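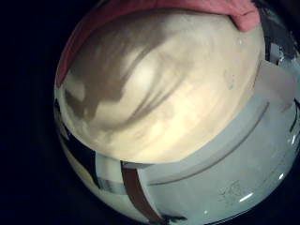

Arben Đorđević no quiere que lo llamen maestro. Tampoco panadero, aunque lleva años viviendo de la harina. «Doy clases y vendo tarros», resume, y empuja hacia mí una silla del taller de Kuvex, la tienda con obrador donde enseña a hacer masa en casa. Llego con reservas y se lo digo: he leído demasiadas páginas sobre masas que «respiran» y panes que «curan», y el curso cuesta lo mismo que muchas barras de las buenas.

«Mejor así», contesta. «El que viene convencido se aburre a la media hora».

Su método, que él se resiste a llamar método, consiste en dejar fermentar en cristal transparente y tapar con un paño. Le pregunto qué gana uno con el cristal, aparte de una encimera más fotogénica. Tarda en responder. «Ves el borde de abajo. Ves si la masa se ha pegado a la pared o si se ha quedado en bola. En un cuenco de acero miras desde arriba y la parte de arriba engaña mucho». ¿Y no basta con meter el dedo? «Basta. Mi madre metía el dedo. Pero mi madre había hecho pan toda la vida y tú no».

El argumento me parece razonable a medias. Un recipiente de plástico recto, con una goma elástica para marcar el nivel, cumple igual y no se rompe al primer golpe contra el grifo. Đorđević lo concede sin pelear. «En casa uso plástico muchas veces. El cristal redondo, además, es peor para medir: la curva deforma lo que hay dentro y parece que ha subido más de lo que ha subido». Me sorprende oírlo de alguien que los vende. «Los vendo a 27 euros. Si me preguntan, digo esto. Si no me preguntan, cobro».

Con el paño se pone más serio. El rosa, que en las fotos de la tienda aparece tanto, es de algodón y lo compra por piezas a Mladenović, un almacén textil del barrio. En el folleto se lee que la tela «permite el intercambio natural con el ambiente». Le pido que me lo traduzca. «Quiere decir que no es una tapa. Lo escribió mi socia». ¿Cambia algo en el pan? «Si la masa va a estar fuera un par de horas, poco. Si la dejas toda la noche, con el paño seco se te hace costra y te acuerdas de mí. De noche pones tapa, o un plato. El paño es para la tarde».

Hablamos también de las recetas. Para los principiantes parte de 500 gramos de harina y una temperatura de 26 grados, que casi ninguna cocina tiene en invierno. Se lo señalo. «Ya. El número está para que compres un termómetro y veas lo lejos que estás. Luego alargas». ¿Cuánto? «Hasta que esté». Le digo que por esa respuesta no pagaría un curso, y se ríe, pero no la mejora. Insisto y afina un poco: busca una superficie abombada, lisa, que al mover el recipiente tiemble un poco y no se hunda. Si se aplana, ya se ha pasado.

En septiembre abrió los grupos de tarde, con 12 plazas cada uno. Dice que se llenan; no me enseña las listas ni yo se las pido. Sí me deja hablar con una alumna que recoge sus cosas, y que admite haber repetido el curso. «La primera vez me salió un ladrillo. La segunda, un ladrillo más alto». Đorđević, desde el fregadero, protesta: era un pan decente con la miga cerrada.

Antes de irme vuelvo al asunto del precio. Todo lo que me ha contado cabe en una hoja. «Pues llévatela», dice, y busca una por los cajones hasta dar con ella, manchada de harina. La copio en el tren. En el paso cuatro pone «esperar» y no da ninguna hora.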